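Ticket: Slip label fires on plates that are still in the grip
Project: Toft
Site: Iltley dish line
Component: Prukby slip labeler, wrist view
Status: Resolved, one item open

Reported 3/22/24

The labeler marks a slip on plate episodes where the gripper's own encoders show no change in opening. We reviewed the last batch by hand. Out of 249 plate episodes, 93 carry at least one slip label, and in most of those the plate reaches the bin with the same rim position it had at pickup. Cups and trays from the same batch look normal.

This matters for the results table. Slip rate is one of the two numbers we report for the new grasp policy, and right now the plate row can't be used.

Setup is the same as for the earlier batches: blue crates, white table for the reset pose, stock finger pads, Oteck driver on the arm. The labeler compares patches near the fingertips over a 200 ms window and calls a slip when the motion inside the patch disagrees with the motion of the wrist.
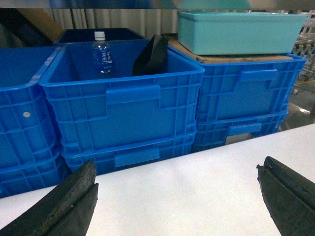 First check was the reset pose. We ran the labeler with the fingers open and nothing between them, arm still, to see if it would fire on noise alone. It did not. We repeated this with the arm moving slowly side to side and got no labels either, so the driver timestamps are probably fine.

Second check was the background. We suspected that floor markings and steel parts passing behind the plate were leaking into the patches.

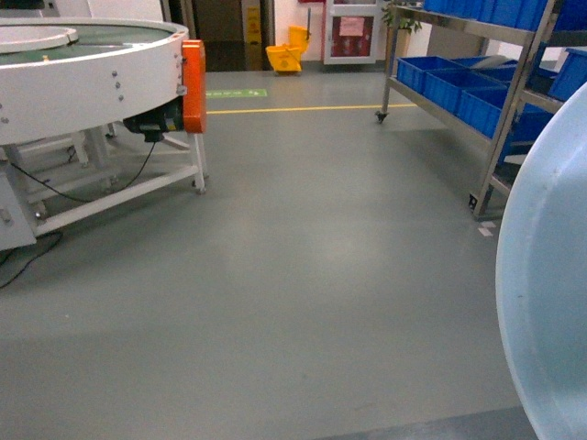
Masking by depth was the obvious thing to try. We cut everything past the fingertips out of the patch and reran the full batch offline. The thin yellow line on the floor between the rotary conveyor and the steel cart had been our main suspect, as it gives a strong edge at a distance. Removing it from the patches changed very little. The count dropped by 14 episodes, and those were all wide turns toward the cart.

Third check was the plate itself. We lined up the remaining labels with the wrist video and stepped through them one by one. The slip calls come when a highlight moves across the glaze. The patch tracker locks on to the highlight, which slides over the plate as the wrist turns — so the tracker sees motion that the rim does not have.
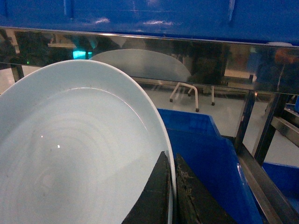 The old patch was centered on the inner finger, so it took in a good part of the well. We moved it to the strip where the rim meets both pads and made it narrower. We also drop any pixel near saturation before tracking. With both changes, the remaining false labels on our hand-checked subset went away, and the real slips we had marked by hand were kept. Either change alone left some false labels behind.
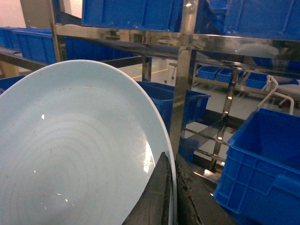 Still open

Pad wear. The rough texture on the pads gives the tracker good features, and we don't know how the narrow patch behaves with new pads. Do not swap pads on the Iltley arm until the comparison run is done.

Older plate batches need to be relabeled before they go into the table. Keep the old labels in a separate column.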